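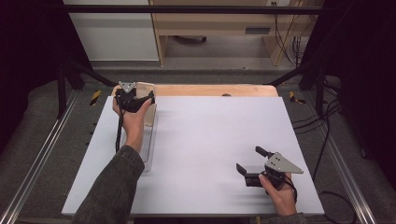
Does a listing that states a walking time to the beach or the shops get booked more often than one that does not? In our sample it gets booked slightly earlier, but over a full season it fills the same number of nights once price, size and distance are held fixed.

Figure 4. Two hand-held grippers over a white board, the left one closed around a clear plastic container.

4. Location statements in listing text

4.1 Material

The listings come from the Gudico booking site and cover two places, the lake town of Rosov and the coastal strip at Stallow. All are whole homes or whole apartments let by the night or the week. Single rooms, campsites and boats were left out at the collection stage. The first pull returned 1,047 listings. Duplicates were then removed, as were listings with no bookable nights during the season and listings whose text was only a copy of the house rules. The remaining 890 listings form the working sample used in the rest of this section.

Duplicates were more of a problem in Stallow than in Rosov. Many owners on the coast list a home themselves and also hand it to Başaran, the largest management firm in the area, which writes its own text and posts the home under a second title. When the two versions differed, we kept the one with more booked nights. This choice favors the firm's version, and the effect of reversing it is reported in Section 4.5.

Each listing was stored with its title, its free text, the amenity checklist, the nightly price for every open date, the cleaning fee, and the map point shown to guests. The map point is deliberately shifted by the site, so that a guest sees a circle and learns the true address only after paying. For homes managed by Başaran we had the true address. For the rest we used the center of the circle. In dense parts of Rosov the shift can move a home to the far side of the main road, and walking times calculated from the circle should be read with that in mind.

4.2 Coding of the text

A location statement was defined as any phrase that tells the reader how far the home is from a named or generic destination. Statements were coded on two points: the destination and the form. Destinations were grouped as water, shops, food and drink, transit, golf, and other. Forms were grouped as timed ("a five minute walk"), measured ("half a mile from"), counted ("two blocks to"), and vague ("steps from," "close to," "a short stroll"). A statement that used two forms was coded under the more exact one.

View statements were coded separately. "Overlooks the lake" says something about the windows and nothing about how long it takes to reach the water, yet readers of a draft codebook often treated the two as the same. In Stallow this matters. The homes with the widest view of the sea stand on the bluff, and the only public path down begins at the north end of the strip. A home can look straight at the beach and still be a long walk from it.

Statements about driving were kept only if a time or distance was given. "Everything you need is a quick drive away" appears in so many listings, in almost the same words, that it carried no information for our purpose.

Two coders worked through the full sample independently and settled differences by discussion. Most differences concerned the word "access." In some listings "beach access" means a gate or stair on the property, in others a right to use a shared path, and in others it seems to mean only that a beach exists nearby. The final rule was to code "access" as vague unless the text mentioned a gate, stair, dock or private path.

4.3 Measured walking times

For each listing with a timed statement we calculated a walking time along the street and path network. Private paths were included only if the listing text or the property record showed that guests may use them. Walking speed was set to that of an adult without luggage. No allowance was made for small children, for the climb back up from the water, or for waiting at the Rosov rail crossing, which in the summer months can hold pedestrians for several minutes.

A statement was called accurate if the stated time fell within 2 minutes of the calculated time. For counted and measured statements the calculation was converted to the same unit. Vague statements were not tested for accuracy, but their calculated times were kept so that the everyday range of "steps from" could be described.

That range is wide. In Rosov, "steps from the lake" is used mainly for homes on the shore road and the street behind it. In Stallow the same words are used along almost the entire strip, including homes inland of the highway. Guests who have stayed in one place may therefore carry the wrong expectation to the other.

4.4 Results

Timed statements that fail the accuracy test nearly always err in one direction: the stated time is shorter than the calculated one. The error is small for shops and larger for water. One likely explanation is the choice of end point. A grocery store has a door, and owners seem to time the walk to that door. A lake or beach has a long edge, and owners appear to choose the nearest point on a map, which is often a seawall, a private dock or a stretch of reeds.

The homes managed by Başaran form a useful contrast. The firm's text uses timed statements for shops and transit but almost never for water, where it prefers a view statement or no statement at all. Of its listings in the sample, 98 contain at least one timed statement. Their errors for shops are smaller than those of owner-written listings. We can't separate the effect of careful writing from that of having fewer destinations to describe, and the comparison is offered as description only.

Booking results were studied in two ways. The first used booked nights across the season. With nightly price, number of bedrooms, calculated distance to water, parking and review score in the model, the presence of a timed statement had no clear relation to booked nights in either place. The second used lead time, meaning the gap between the date of booking and the date of arrival. Here listings with timed statements were booked somewhat earlier. The difference was present in both places and was stronger for homes with a washer and dryer, which are also the homes most often taken by families for a full week.

We read the lead time result with caution. Families who plan early may search the text for practical details, and owners who serve families may have learned to supply them. The data don't show which came first. Nor do they show whether a guest who booked early had read the statement at all, given that the site displays only the opening lines of the text until the reader opens the full version.

Review comments gave a further, smaller source. Comments that mention a walk were matched to the listing they concerned. Complaints about the walk were more frequent where the stated time was too short, as expected, but they were also frequent for vague statements attached to homes far from the water. Listings with no location statement drew few complaints of this kind, even when the home was distant. Guests seem to object to a promise more than to a distance.

4.5 Checks

Three checks were run. In the first, the duplicate rule in Section 4.1 was reversed, so that the owner's version was kept in place of the firm's. The lead time result became a little weaker in Stallow and did not change in Rosov, where the firm manages few homes. In the second, walking speed was lowered to suit a group with a stroller. More timed statements then failed the accuracy test, but the order of the destinations was the same. In the third, all listings placed by the shifted map circle were dropped. This leaves mostly coastal homes, and the estimates are too loose to add much.

A fourth check was planned but could not be completed. We had hoped to compare the text of each listing in November with its text at the start of the season, to see whether owners revise a statement after a complaint. The site keeps no earlier versions, and our own second pull missed most of the Rosov listings - many owners there take their pages down for the winter and post them again in spring under a new number.

4.6 Limits of the sample

Both places are small, both depend on summer trade, and both have one obvious body of water that most guests come to see. In a city, where a guest may care about several destinations at once, a timed statement could work differently. The sample also leaves out homes booked by phone or through repeat guests. In Rosov especially, some lakefront homes go to the same families each year and never appear on the site with open dates. Their absence probably lowers the share of accurate statements about the lake, as such homes stand directly on the shore and have little reason to stretch the claim. Cleaning fees were stored but not used here; they are taken up in Section 5 together with minimum stays.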